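Flinaver Household Letter
31 July 2022

Sorting out the tins

The store cupboard at Flinaver was last emptied properly in May of last year. Since then tins have gone in at the front and been pushed to the back by whatever came next, and by the start of this summer we were buying chopped tomatoes with a good supply already behind the flour. We cleared the whole cupboard this month. Several readers asked for the method after we mentioned it in the last letter, so it is set out below.

You need a table. The floor will do if you have nothing else, but you will be up and down for a couple of hours and your knees will feel it. We use the butcher-block table, the one made up of narrow strips in different shades. It is heavy enough to stay put and low enough to see across, and it wipes down easily. If your table has a finish that marks, put a board or an old cloth down first. Tin rims are harder than they look and a full tin dragged across soft wood will leave a line.

Take everything out before you decide anything. It is tempting to sort a shelf at a time, but you will find beans on every shelf and end up moving them twice. Start at the top so that any dust falls on shelves you haven't cleaned yet.

Once the cupboard is empty, wash the shelves with warm water and a little washing-up liquid and leave the doors open until they have dried. Ours took most of the morning. The bottom shelf had a brown ring where a tin of treacle had stood, and that needed bicarbonate of soda and a second go. Old lining paper should come up and be thrown away. We did not put new paper down. It wrinkles when you slide tins over it, and crumbs get underneath.

Dates

Go through the tins one at a time and find the date, which may be on the lid, the base or the side of the label. A lamp helps. Nearly all tinned food carries a best before date. This is about quality, and a sound tin a little past it is usually still all right to eat. A use by date is a different matter, and anything past one should be thrown out.

Write the month and year on the lid in marker pen, large enough to read from above. This is the slowest part of the job and the most useful part afterwards. We had some 70 tins to do and got through them in an afternoon with the radio on.

Throw out any tin that is bulging, leaking, badly rusted or dented along a seam. A shallow dent in the middle of the side is normally harmless, but use that tin first. If a tin spurts when you open it, or smells wrong, do not taste it.

Grouping

We tried sorting by size a few years ago and gave it up. It looks tidy and you can never find the kidney beans. We now have four groups: tomatoes, pulses, fish, and fruit and puddings. Soup goes in with the pulses for want of anywhere better. Coconut milk has never found a settled home and is currently with the fruit.

Put the tins down on the table group by group and leave gaps between. A chopping board in the middle is handy for anything you haven't made up your mind about, because it keeps those tins off the rest of the table and you can carry the lot away in one go when it is time to lay for supper.

Within each group, stand the tins in date order, oldest nearest to you. When you load the cupboard, do it the other way round: latest dates in first, right to the back. Two deep is fine. Three deep and the back row is forgotten again. Our shelves are 70 cm wide inside, and one shelf holds a group with room to spare, apart from the tomatoes.

Shelf risers

A reader in Closmont wrote in to recommend stepped risers, so that the back row stands higher than the front. We bought a pair from Pradodard and have had them in for three weeks. They do what they should. The feet are a little slippery on painted shelves and we have stuck a bit of felt under each one. They are no good for the top shelf, where there is not enough height left to tip a tall tin out.

Labels and lists

Tins without labels are a nuisance. We found two. One was opened that evening and was pears. The other has gone back with a question mark on the lid and will be opened when we feel like taking a chance on it.

There is a list on the inside of the cupboard door, in pencil, with a stroke for each tin in each group. Rub out a stroke when you take one. It falls behind if people are in a hurry, so check it against the shelves at the end of the month, before the big shop.

Looking after the table

A butcher-block top needs a bit of attention after a day like this. Wipe it with a well wrung-out cloth, going along the strips, and dry it straight away. Do not leave water standing on it. If tins have left grey marks, rub gently with half a lemon and some fine salt, leave for five minutes and wipe off. Try a corner first. When it is properly dry, rub in a thin coat of food-safe oil, wait half an hour and take off whatever has not soaked in. Treat loose wooden boards the same way, both faces, and stand them on edge to dry so that they don't cup.

Rags used with some oils, linseed in particular, can heat up and catch fire if they are left in a heap. Lay them out flat outdoors to dry before they go in the bin.

What we did with the spares

Tins that were in date but that we were not going to eat filled most of a 35 litre box. They went to the food shelf at the Jaidee hall, which takes tins and dry goods on weekday mornings. They ask that nothing be past its date and that labels be left on. Pen on the lids is fine. They are short of tinned fruit and fish at the moment and have plenty of baked beans.

Next month's letter will deal with jars, including how to get the smell of pickle out of a lid. If you have a method that works, please send it in by the middle of the month. 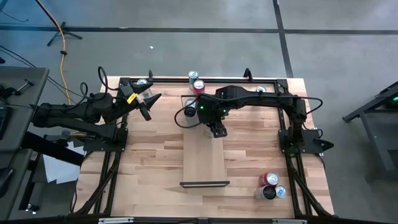
Cans and a wooden board on the butcher-block table.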